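Praltik bin items

README, last changed 04/01/2018
3 comments | 12 shares

What this is

Praltik is a set of pictures of small, everyday things lying in grey metal bins. It covers 115 items in 515 pictures. Hilent keeps the list of items and Després keeps the things themselves, on shelves, in the order of the list.

Folders

- `bins/` holds the pictures
- `items.csv` has one row per item: number, short name, main colour, hard or soft
- `notes.txt` has changes since February

Items

The items were picked to differ in shape and surface. Some are boxes with flat sides, some are soft or crumpled, and some are shiny enough to pick up light from the room. 45 of them are marked soft. Colour names in `items.csv` are plain ones (red, green, dark blue) and no shade is given. If a thing has two colours, the larger area decides.

The bins are used and their floors are scratched. The marks have been left in. Please don't list them as items, and the same goes for holes in the floor.

Layout

Items are put in loosely and may touch or lie partly under something else. An item that is partly hidden still gets its row. 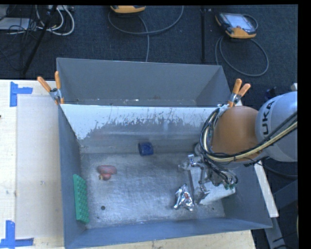 *Fig. 1. Front bin with crumpled silver foil, a bumpy green block along the left wall and two reddish items touching.*

Known gaps

70 items have no weight filled in. Foil changes shape each time it is handled, so its size is left blank. Fuvance has a copy of the older list, and its numbers do not match this one.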